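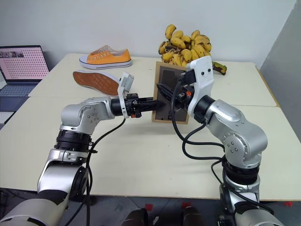
Which date do we write for a person when the parish book and the gravestone disagree? We write the date from the parish book, and the one from the stone goes in the remarks field with the letter G.

Thursday, October 12, 2023

Workroom notes, Zalewska family papers, box 3.

Finished the second pass through the Pustach burial register. The index has now 3,079 entries, of which 957 were checked against the page by a second reader. Czesław Jasińska read the Latin parts with me in the morning. We disagreed on one surname only, and I left both readings with a slash between them.

The problem with the dates is older than I thought. In September I entered 27 people with the year from the gravestone, before we had the rule. I have the list on the yellow sheet inside the box lid. Please do not correct them one by one in the index, I will do all of them together on Monday and then make a new export.

Spelling of first names: keep what the priest wrote, also when the same woman is Marianna at her wedding and Maria at her burial. The link between the two records is made by the person number. If you are not sure it is the same person, give two numbers and write "maybe same" in the remarks. It is easy to join two persons later and very hard to separate them.

Loukia Koutsoukos asked if godparents should get their own numbers. For the moment only when they appear also as a parent or spouse. This leaves out many of the Cloredance tenants, and I am not happy with it - they moved every few years and the baptisms are often the only trace of them.

Pages 40 and 41 are stuck together at the lower corner. I did not try to open them. The entries there are marked "not read" and are not in the total.

Still to do: ask the parish office for the missing marriage book, order more folders in the long size, write to Loukia about the tenant list.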